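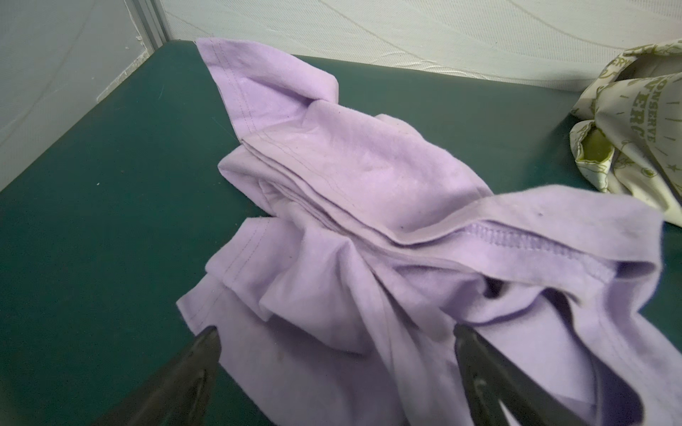

The technician who looks after the folding cell at Rirnix begins every shift with the fingertips. She was a sewing machine mechanic before, and she still trusts her thumb more than the screen. "I pass my thumb along both sides of the tip," she said. "If I feel a burr, the fabric will feel it too." Old jersey is the worst, in her opinion. A lavender T-shirt with a pilled surface, bunched on the green table with the black tips down at the cloth, can catch on the smallest scratch. The ribbed collar is easier to hold, and when she has set new tips she likes to test them there first.

The cell was built at Jerkance and came to this building in September. It has its own logbook, a paper one, and the last entry on the day I visited was for 13th June. The counter in the control software showed 2529 grips on the present pair of tips. I asked when she changes them. "The manual from Tsao gives a number, but I do not follow it very strictly," she answered. "I look at the edge, I close the fingers on a strip of paper, and I pull. If the paper comes out without effort, the pair is finished." 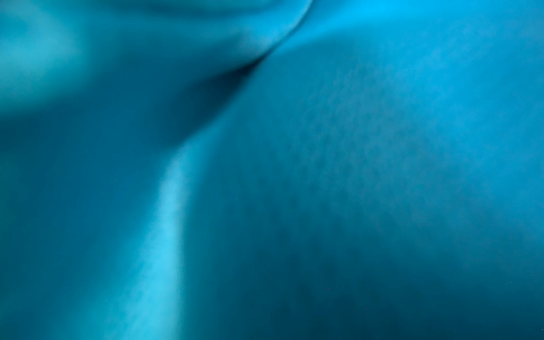 Changing a pair takes her roughly 40 minutes, and most of this time goes to alignment. The screws are small and must be tightened in turns, first one side and then the other. After that she runs the fingers open and closed at low speed and watches whether they meet evenly. A difference of 2 tenths of a millimetre is already too much for thin cotton - the fabric slides to one side and the fold becomes crooked.

The wrist camera has its own routine. She cleans the lens with a dry cloth, never with spray, and checks the focus again. "People forget the camera because it does not move," she said. "But lint goes everywhere. One morning I looked for a fault in the cable for two hours, and it was only dust." 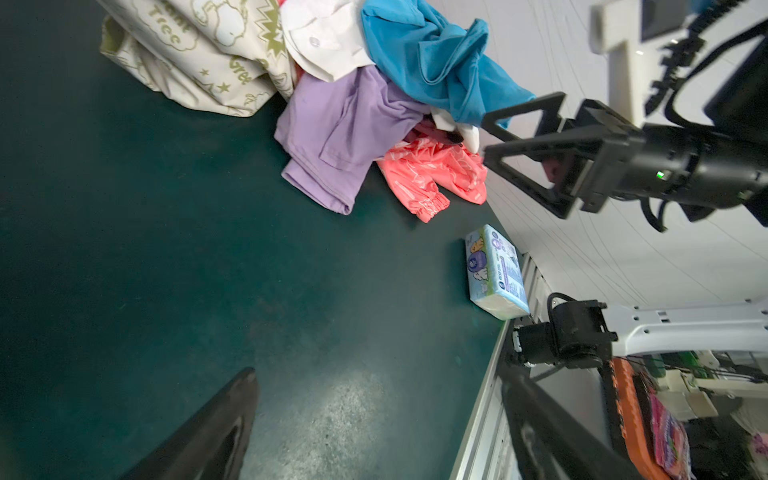 The teal work surface with garments along its top edge, and the gripper at upper right.

About cables she speaks with less patience. They must have enough loop behind the gripper to let the wrist turn, but a loop that is too large will touch the clothes. She marks the correct length with tape and looks at the tape once a week. The connectors are from Fostley, and she keeps spare ones in a drawer under the bench.

Before I left, I asked what she would change first. She thought for some time. "The screws," she said. "I would like bigger screws."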